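作業日誌がわりの連投です。双腕ロボットにファスナーの開け閉めを覚えさせるための見本集め、ようやく軌道に乗ってきたので書いておきます。長いです。興味のある人だけどうぞ!

まず前提。うちのチームは遠隔操作でロボットを動かして、その操作をまるごと記録しています。カメラ映像、関節角度、グリッパーの開き具合、それに作業内容を書いた短い文。これで一回分。この「一回分」をひたすら積んでいくのが私の毎日です。

8月に始めたときは布たたみでした。タオルは良かった。どこをつまんでもだいたい布だし、失敗してもやり直しがきく。で、調子に乗って鞄に進んだら、初日で心が折れかけました(笑)

鞄のファスナーって、人間は本当に何も考えずに開けてるんですよ。片手で生地を押さえて、もう片手で引き手をつまんで、レールの向きに合わせて引く。これを操作者の手を通してロボットにやらせると、急に全部が難問になる。でもそこが面白い! 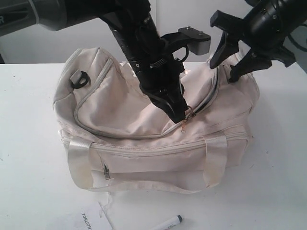
見本は全部成功したものでないとだめなんですか?
うちでは、つまみ損ねてからつかみ直した回も残しています。きれいな成功例だけで学習させると、少しずれたときに立て直す動きを知らないままになるからです。途中で諦めた回は別の札を付けて、学習用からは外します。

この質問、社内の見学会でも毎回のように出るので先に書いておきました。つかみ直しの入った回は、私のいちばんのお気に入りです。操作者が一瞬止まって、角度を変えて、もう一度いく。あの「間」まで記録に入ってるのがたまらない。

数の話。ファスナー課題の目標は3000回です。今のところ、検品を通ったのが390回。先は長い!ただ、最初の123回は手首カメラの時刻合わせがずれていて全部撮り直しになったので、そこから考えるとよく進んだほうだと思っています。あの日の帰り道のことはあまり思い出したくない。

収録の管理にはHineniaという自作の道具を使っています。録画開始、終了、札付け、やり直しの印、これだけ。画面は地味です。でも足踏みスイッチで録画を区切れるようにしたら、作業のリズムがまるで変わりました。両手が操縦桿でふさがってる人には足しかないんですよね。

検品のほうはGiklow。こちらは映像を早送りで並べて、変なところに印を付ける仕組みです。よくあるのが「引き手をつまんだつもりで生地もつまんでる」回。全体カメラだと成功に見えるのに、手首側で見ると布を噛んでいる。見分けられるようになると妙にうれしいです。

操作者によって癖が違うのも楽しいところ。引き手にまっすぐ降りていく人、横からすべり込ませる人、先に生地を整えてから行く人。最初は手順を統一しようとしたんですが、やめました。開始姿勢と終了条件だけ決めて、あとは任せています。Sleimanという学習側の仕組みで試したところ、いろんなやり方が混ざっているほうが、見たことのない置き方に強かったので。(うちの環境での話です。よそでどうかはわかりません!)

手首カメラについても書かせてください。

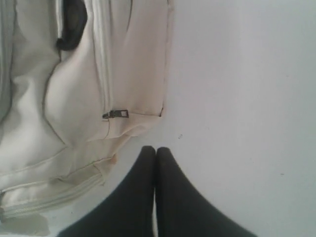

見本の始まりをどこに置くか、これが今いちばん悩んでいるところです。腕が待機位置にある瞬間から録ると移動ばかりで長くなるし、つまむ直前から録ると近づき方を学べない。いまは、指先が鞄のそばまで来て、まだ引き手には触れていない距離を一つの区切りとして札を付けています。閉じた二本の指が手前に大きく入って、その先に小さな暗い色の金属の引き手が横向きで見えている、ちょうどこのくらいの距離感。ここから先を「接近」、触れてからを「把持」と呼び分けるようにしたら、検品する側の迷いがかなり減りました。

あと、白っぽい鞄を白い台に置くのは、やってみると手ごわいです。布の縁と台の境目が弱い。明るさの設定を少し変えるだけで見え方が変わるので、収録の途中では絶対に触らないことにしました。設定を変えるなら、新しい組として番号を振り直す。面倒だけど、あとで混ざるほうがずっと面倒です。

置き方も毎回変えます。向き、傾き、生地のつぶれ具合。同じ置き方で続けると操作者がどんどん上手くなって、見ていて気持ちいい記録が並ぶんですよ。でもそれだと偏る。Hineniaに「次はこの向き」と出す機能を付けたのは、人間に任せると無意識に楽な向きへ寄っていくからです。はい、私が寄せてました。

作業文の書き方も地味に大事です。「ファスナーを開ける」だけだと、上のポケットなのか主室なのかわからない。なので「上のポケットのファスナーを右へ開ける」くらいまでは書く。右左は全体カメラから見た向きで統一。これを決めるまでに一度、左右が混在した組を作ってしまい、300回近くの文を直しました。夜中にひとりで。

次はErnikに移ります。これは社内の呼び名で、開ける、中の物を出す、閉めるまでを一続きにする課題です。今は開けるだけでも長いと感じるのに、三つつながったらどうなるんだろう。楽しみ半分、こわさ半分。いや、楽しみのほうが大きいかな!

追記。操作者の休憩はどうしているのかと聞かれたので。25分操作したら必ず交代して、休みの間は検品もしません。疲れてくるとつかみ直しが増えて、そのつかみ直しも雑になります。記録を見ると本当に出るんですよ。

明日は引き手の形が違う鞄をいくつか試します。輪になっているものと、平たい板のもの。指のどのへんで挟むと滑りにくいか、またここに書きますね。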